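**Call for participants: come and drive our simulated kitchen**

Hello! I'm Jolien Vermeulen and I look after the controller trials at Torbridge. I'm looking for 28 people who would like to spend an afternoon moving things about a kitchen counter with two robot arms, then telling me which way of driving them made you want to throw the controller across the room. It's paid, there's tea, and you don't need to know anything about robots.

Let me explain what we're up to. We have two ways of steering the arms. One is called Botolon, and it's a pair of handles on a desk stand – you move your hands and the arms copy you. The other is Finelura, which is much closer to a games controller, with sticks for moving and triggers for opening and closing the grippers. I've used both for months and I have a favourite, but I'm keeping that to myself until the trials are over. My colleague Vasilis Vukčević has the opposite favourite and is less good at keeping quiet about it, so please ignore him if he makes you a coffee.

Everything happens in simulation. You sit at a screen in our office, you drive the arms, and the kitchen is all computer graphics. You can drop things, bash the grippers together or shove the crockery off the end of the counter and it costs us precisely nothing. People are far bolder once they know that, which suits me very well.
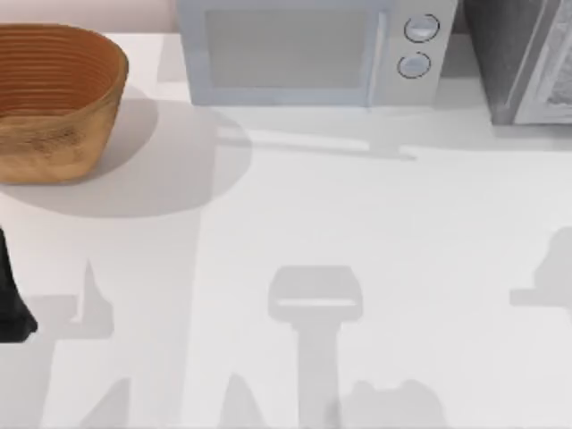

Depth is what most of our early testers grumbled about. You're looking at a flat screen and trying to work out how far a gripper is from the counter, and with a plain white worktop there isn't much to go on. So a lot of people end up steering by shadow, like that big T-shaped one at the front, with the arms themselves mostly out of sight. We'd like to know whether that comes naturally to you or whether it drives you up the wall. We're also comparing two camera settings, a close one and a wider one, and you'll get a go with each.

**What you'd be doing**

You'd come in for one session. We start with a chat and a bit of paperwork, then you have a play with the first controller until you feel more or less at home. After that come the proper tasks: reaching for a spot on the counter and stopping just short of it, nudging a bowl along, picking up small objects and passing them from one gripper to the other (that last one is fiddly, don't take it personally). Then a break, with biscuits, and the whole lot again on the second controller. Half of you will start on Botolon and half on Finelura, and you don't get to choose, sorry!

At the end I sit down with you and ask questions. What felt heavy, what felt slow, when you got cross, whether your wrists ached. This is my favourite part of the job and I will probably ask you more than you expected. Being blunt is very welcome. One early tester told me the Finelura triggers felt like squeezing a wet sponge, and we changed the trigger settings the following week.

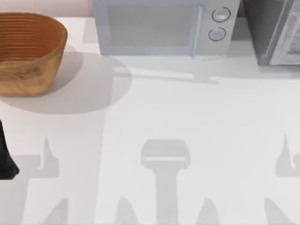
*The counter in the simulator, with one gripper finger just in view on the left and the bowl and microwave at the back.*

**Who I'm after**

Anyone over 18, really. I'd love a good mix of ages, and I'm especially short of people who never play video games, and of left-handers. If you've spent years soldering, sewing, icing cakes or playing an instrument, please do get in touch, I want to see what you make of it all.

You'll need to be able to use both hands comfortably and sit at a desk for the length of the session, though you can get up and stretch whenever you like. Glasses are fine. If you get motion sick from looking at screens, mention it when you write and we'll talk it over before you book. Nothing goes on your head, by the way – it's an ordinary monitor.

I can't take people who work for Torbridge, or for Szalai, who build the Botolon handles for us. Friends and family of staff are all right as long as you tell me.

**The practical bits**

The session takes one afternoon, breaks included, and you'll be paid 70 pounds for it, by bank transfer. You get the full amount even if you decide halfway through that you've had enough. We pay bus and train fares on top, so keep your tickets.

We record what the controllers and the simulated arms do, and I take notes while you talk. We don't film you. Your name is kept apart from your results, and if you change your mind later you can ask me to delete your data. Rasa Jõgi handles that side of things and is happy to answer questions before you sign anything.

The office is on the ground floor, with step-free access and a loo you can get a wheelchair into. The desk goes up and down. If there's something else that would make the afternoon easier for you, tell me and I'll sort it if I possibly can.

Sessions run from now until February, on weekday afternoons. Nanna Fogh does the bookings and she's good at finding odd slots, so don't be put off if your week is a muddle.

**How to put your name down**

Drop us a line through the contact page on the Torbridge site and put study number 3913 at the top, so that it lands with Nanna and not with sales. Tell us:

- your first name and how you'd like to be contacted
- which hand you write with
- how often you play video games, if ever
- which afternoons tend to suit you

You don't need to send a CV or a covering letter. Nanna will come back to you with a couple of dates and the information sheet, which is two pages long and worth reading before you say yes.

If we've filled up by the time you write, we'll ask whether you'd like to go on the list for the next study, where we'll keep one controller the same and swap the grippers instead. Jaanus Kalniņš is running that one and he'll need people too.

Jolien
Sunday, September 13, 2026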